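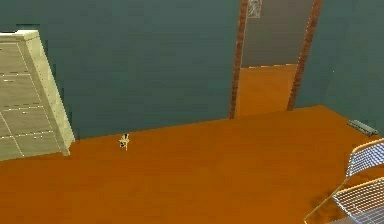 **Figure 4.** Interior view with storage cabinet and orange floor.

### 3.2 Floor color and reported room warmth

Earlier work on color and thermal comfort has dealt mainly with walls and lighting. Floors have received less attention, although they take up a large share of what a seated person sees. The present section reports how residents of the Olszewski housing blocks judged the warmth of their living rooms before and after the floors were replaced.

Questionnaires were mailed to 4,000 households in September. Residents rated the warmth of the room on a seven-point scale and gave the thermostat setting they used most often in the evening. They were not told that color was under study. The wording followed Lynch and Solís, with one change: the item on drafts was moved to the end of the form after pilot readers in Zimgate took it as a complaint procedure.

Floors in the orange and ochre range were rated warmer than gray floors at the same thermostat setting. The difference was clear in north-facing rooms and weak in south-facing ones. It was also weaker among residents over the age of 82, a group that Donnelly has treated separately on account of age-related changes in color vision. We follow her practice and report their answers in a separate table.

Two limits should be noted. First, residents with a gray floor had more often lived in the building for many years, and length of stay is itself tied to how a home is judged. Second, rugs were not recorded. Hyvönen has argued that a large rug can cancel the effect of floor color entirely - a claim that our data can neither support nor reject.

The ratings did not carry over into behavior. Evening thermostat settings were nearly the same in both groups, and the small gap that remained disappeared once the direction of the windows was taken into account. Residents who described their rooms as warm did not, on the whole, turn the heating down. Chantharasri reports a similar gap between judgment and habit in office buildings, where staff had only partial control over the heating. Section 3.3 takes up the question of wall color in the same rooms.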